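手持夹爪采集时，右手的轨迹老是突然跳一下，求助

发帖：Tuva

大家好。我的中文不是母语，如果有写得不清楚的地方请告诉我，我会改。

我们小组用两只手持夹爪录示范数据，一手一只，每只夹爪上装有方形的黑白标记，操作的人头上戴一个相机。软件用的是 Pirum，默认设置，只改过曝光。任务很简单：在桌子上把小东西拿起来，再放到另一个位置。

从一月中开始，右手的轨迹出现了问题。左手一直是平滑的，右手会在某一帧突然跳开，下一帧又回来。跳的距离最大的一次是 13 厘米，这当然不可能是人手的动作。还有的时候它不是跳位置，而是姿态翻转，就像夹爪在一瞬间转到了另外一个方向。昨天我检查了一段录像，一共 3,244 帧，坏的帧集中在手臂向前伸、手腕往里转的时候。

我们发现得太晚了。有一部分轨迹已经用来让机械臂回放，结果机械臂在桌面上方猛地甩了一下，碰到了桌边的塑料盒。没有人受伤，盒子裂了，第二个关节报了过载。现在回放已经停了，组长说原因没找到以前不许再上机械臂。

我做过的事情如下：
重新标定了头上的相机，没有变化。
把左右两只夹爪交换，跳的还是右手这一边。
换了一根数据线，没有变化。
把房间的灯关掉一半，跳得少了一点，但是我不确定是不是巧合。

我的想法是标记被识别错了，但是交换夹爪以后问题没有跟着夹爪走，所以我又不敢肯定。请问有人遇到过同样的情况吗？已经录好的数据还能不能救回来？

发帖日期：2025年1月23日

Guko 的回复

灯光问题。把曝光调低就好了，我们以前也是这样。

Nzioka 的回复

你好，Tuva。我也是用外语写中文，所以我们互相原谅一下。

楼上说的灯光可能是一部分，但是我觉得只调曝光不够。你自己已经写出了最重要的线索：夹爪换了边，问题留在右边。那么坏的多半不是夹爪，而是右边这个位置上的某个条件。我去年十月碰到过差不多的事，花了两个星期才弄明白，所以写得详细一点。

先说姿态翻转。一个平面的方形标记，如果在画面里很小，或者看得太斜，四个角点的位置只要差一点点，算出来的姿态就会有两个答案，两个答案的误差几乎一样大。软件这一帧选第一个，下一帧选第二个，你看到的就是翻转。你说手腕往里转的时候最严重，这和我的经验一致，因为那个时候正面的标记对相机已经很斜了。

再说位置跳动。天花板上如果有长条的日光灯，标记表面又有点光，白色的边会和反光连在一起，角点就会被拉到外面去。你们关了一半的灯以后好一点，我认为不是巧合。请看一下灯是不是偏在房间的右侧。我们最后没有换灯，而是把标记重新打印在哑光的纸上，贴的时候注意不要有气泡。

另外有一个很容易漏掉的地方：手指和袖子。标记只要被挡住一个角，有的软件就会不报告，有的软件会猜。Pirum 里面有一个选项叫“允许不完整标记”，我印象里默认是打开的，请你关掉它。丢掉一帧没有关系，后面可以插值，猜错一帧就麻烦了。

检查的顺序我建议这样：
第一，不要动曝光，只关掉上面那个选项，录一段短的，看跳动是变成了空缺，还是仍然在跳。
第二，如果变成空缺，那就是遮挡，请操作的人改一下握的位置。
第三，如果仍然在跳，就把右边上方的灯关掉，再录一段同样的动作。
第四，还是不行的话，在方块的侧面也贴上标记，让两个面一起参加计算。两个面不在一个平面上，翻转的问题基本就没有了。侧面的编号必须和正面不同，还要写进配置文件，我第一次就忘记写了。

关于旧数据。不要用平滑滤波去盖住它，我试过，坏的那一帧会把前后的好帧也带歪。先算相邻两帧的速度，超过人手能做到的就标成无效。我用的界限是每秒 2,000 毫米，对桌面上慢慢拿放的动作来说已经很宽了。空缺很短的可以插值，长的整段不要。翻转要另外查，它的位置可能没有变，只看速度是看不见的，要看相邻两帧之间转了多少度。

最后是安全，我觉得这个比数据更要紧。机械臂不应该相信任何一条轨迹。在控制器那边设速度上限和工作区域的边界，超过就停，不要让它去“追”那个点。修好以后第一次回放，请把速度放到正常的 50% 以下，人站在区域外面，手放在急停上。你们这次碰到的是盒子，这是运气好。

如果你能传两张录制时候的照片，最好一张是操作的人从正面看，一张是从夹爪旁边看，别人也容易帮你判断。

Tuva 的补充

谢谢两位。Guko 的办法我先试了，曝光调低以后左手也开始丢帧，所以又调回来了。

按照 Nzioka 的顺序，关掉那个选项以后，一部分跳动变成了空缺，另一部分还在。所以可能是两个原因一起。侧面标记的编号和配置文件我明天再对一遍。机械臂那边已经加了速度上限，回放还没有恢复。照片放在下面，如果看出什么请直接说。
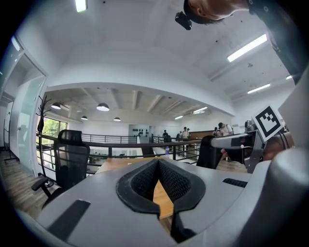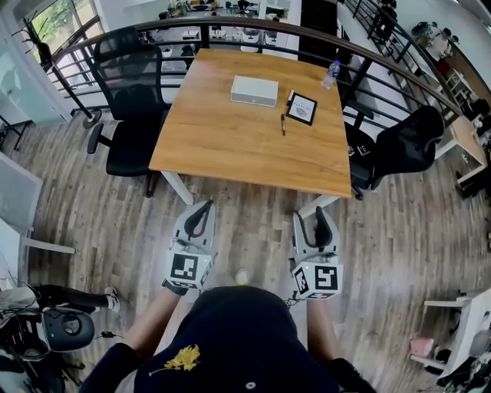
上一张：从夹爪旁边看，后面是另一只夹爪的标记和天花板上的灯。下一张：从正面看，双手各拿一只夹爪。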